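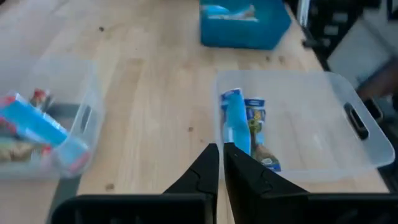

Hi, Parvathi Nambiar again, ticket 628, the Dimell table fountain with the floating candle dish. I've had a proper go at it over the weekend as you asked, so I'm writing it all down while I remember! When we last spoke the pump was humming but hardly any water was coming over the top tier. I've now got the whole thing in bits and sorted into tubs, so at least I won't lose any of the little rubber feet this time.

First thing I tried was the filter sponge. It was a bit slimy (sorry) but not blocked. Rinsed it, put it back, no change.

Then the tube. Your leaflet says to push it down "until it clicks" and mine has never clicked, not once since February. I pushed it until my thumb hurt. If it really should click then I think I've got the wrong tube, because it slides up again as soon as the pump gets going, and the water just dribbles out at the bottom where you can't see it.

Monday, 7pm: Nithin Gounder from your help desk rang back, very patient man. He had me run the pump on its own in the washing-up bowl. Loads of water, it nearly hit the window! So the pump's fine and we can stop blaming it. He asked me to measure the tube and it's 85 mm long. He thought that was the one for the smaller Frei fountain but wanted to check with Aishwarya in spares before promising anything.

Other things, while I'm here:

- The candle dish wobbles whichever way round I put it. One of the 4 pegs underneath is shorter than the others. I've put a folded bit of card under it for now, but card and water, well.

- The glaze has a hairline mark near the lip of the middle bowl. Doesn't leak. I'm not after a refund for it, only mentioning it in case it gets worse.

- The plug gets slightly warm after an evening. Is that normal?

Reply from Aishwarya Salian, Gerthorpe spares: Hello Parvathi, yes, wrong tube, yours should be the longer one with a ridge at the end. I've put one in the post with a new candle dish. Slightly warm is fine for the plug, but if it's ever too hot to hold, switch off and ring us. Please keep the old dish until the new one arrives.

Me again. Tube came, and it clicked!! Water over all the tiers. Dish hasn't turned up yet so please leave the ticket open.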